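Can a Robot Tidy the Table Yet?

A chore is a job made of small steps. Picking up one wrapped candy and putting it in a bowl takes four: find it, reach it, grip it, let go.

People do this without thinking. A machine has to work out each step. First it must tell the candy from the table. A shiny bowl makes this harder - it reflects light and colors, and a camera can mistake a reflection for a real object.

Next comes the grip. Many robots have two flat fingers and no skin. Squeeze too hard and the candy is crushed. Squeeze too softly and it drops.

At the Tilloscombe workshop, Dirk Van Beek ran a candy test 2,000 times in June. The robot finished 1,683 of them. A dropped candy counted as a miss, even if the robot picked it up again.

So the answer is "partly." Robots can do some small chores on a table set up for them. A kitchen changes every day, and that is still hard.

Try it yourself: pick up a wrapped candy with two rulers, one in each hand.

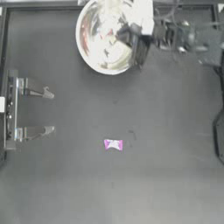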